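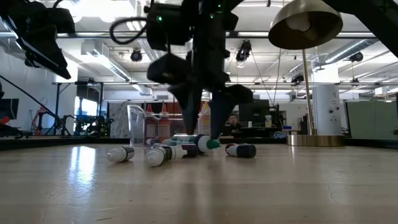

The stale-encoder fault on the wrist joint is real, and I can now make it happen on demand, which has made me happier than any bug has a right to. Thank you to everyone who sent logs after the January thread! Short version for people who only read the first paragraph: the wrist encoder drops out for a moment, the Devbridge driver keeps handing back the last good angle as if nothing happened, and the controller pushes harder and harder on a joint it thinks is lagging. What threw me for so long is the status lights. Look at the green ones on the housings of the middle arm. They stay exactly like that all the way through the fault, because they report bus power and nothing else, so please don't use them as your sign that the arm is healthy.

I'm quoting the Wekdale message in full since it started all this and some of you joined the list afterward:

> Has anybody else on Jotia seen a wrist "lean"? We run a two-arm
> table doing small-object sorting. Every so often one arm goes down
> for a pick and just keeps going. The fingers touch the table, the
> wrist motor gets loud, and the whole forearm bows a little until
> somebody hits the stop.
>
> No error in the log. The joint plot looks perfectly flat, as if the
> wrist were parked. After a stop and restart it behaves, sometimes
> for the rest of the afternoon.
>
> We swapped the wrist motor and got the same thing the next morning.
> Before we order another one, is this a known issue, and is it safe
> to keep running with people near the table?

My first reply to that was wrong, by the way. I blamed the gripper calibration and told them to re-zero the fingers. Sorry, Wekdale! Re-zeroing moves the arm through its whole range, which happens to seat the connector again for a while, so it looked like a cure on our side too.

What finally cracked it was logging the raw encoder packets next to the values the driver publishes. We ran 1570 pick cycles on the Neves table with both streams recorded, and the fault showed up 9 times. In every one of those, the raw stream had a gap and the published stream had none. It just held the last number, fresh timestamp and all. That fresh timestamp is the nasty part. Anything downstream that checks message age is being told a cheerful lie. 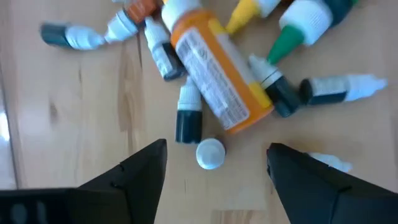 Wrist camera over the paint bottles, with a loose white cap between the fingertips.

Small bottles are a rough test for this, and I'd recommend them to anybody hunting the same fault. They lie every which way, so the wrist has to twist a lot to line up, and the fingers end up very low. Twist plus low is the pose where the cable gets pulled tightest. With taller objects we could go a whole session without a single dropout and convince ourselves it was fixed. I did that twice.

The gap itself comes from the connector at the wrist. If the loop of cable is too short, or if it has been tied down in the wrong spot, a full roll tugs the plug sideways. It doesn't come out. It shifts just enough for the encoder lines to lose contact while the power pins stay connected. So the motor can still pull with full strength and has no idea where it is. I pulled a spare harness apart and could get the same gap on the bench by leaning on the plug with a pencil eraser. 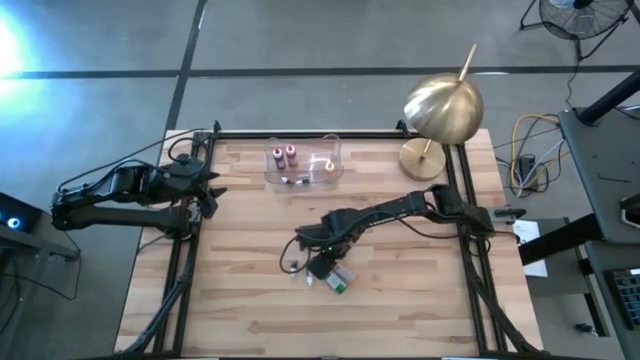 Then there's the watchdog. It was set to trip after 400 ms without a wrist packet, and I had always assumed we were covered by it. It listens to the published stream, though, so it never saw silence and never tripped. I moved it upstream to the raw packets and tightened it to 30 ms. When it trips now, both arms hold, current to the wrist is capped, and the operator has to clear it by hand. Holding both arms matters. With one arm frozen and the other still working over the same patch of table, you can trade a leaning wrist for a collision, and we came closer to that than I liked during the early tests.

The changes, in the order I'd make them:

1. Stop running unattended until you have at least the watchdog change in.
2. Subscribe the watchdog to the raw encoder packets.
3. Make the driver mark repeated values as stale. Patch is attached, it's small, and it touches only the read loop.
4. Put a current ceiling on the wrist for the last part of any downward move.
5. Redo the cable at the wrist with enough slack for a full roll in both directions, and clamp the harness to the link so the plug carries none of the pull.

Number 5 is the real repair. The others make sure that the next loose plug gives you a stopped arm and a log line – which, after months of flat plots, I would have paid good money for.

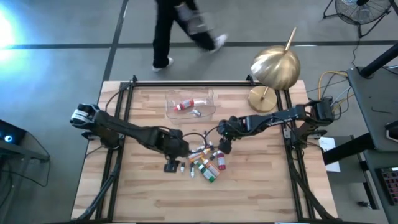

Is it OK to have people around the table while this is still unpatched?

Walking past outside the arms' reach is fine in my view, but keep hands off the table whenever the motors are powered, even if both arms look parked. The fault can begin while the arm is holding a pose, and the wrist doesn't give any warning before it starts to push. Keep one person on the stop button for every run, and cut motor power before reaching in to tidy up objects.

A couple of loose ends. I haven't been able to test the older harness, the one with the flat plug, so if you own one and can spare an hour I'd love a log. Turn on raw packet recording, roll the wrist slowly to each limit with the fingers near the table, and send me whatever comes out, even if it looks boring. Also, the stale mark breaks the joint plotter, which chokes on the extra field. I have a half-finished fix for that and will post it in this thread.

Wekdale, don't order that second motor! I'm nearly certain the first one was fine too. If you still have it on a shelf, put it back in with the new cable routing and let us know how it runs. And do tell me if you get a lean with the patch applied, because that would mean there's a second cause, and I'd want to start on it right away.

Cheers from the Neves bench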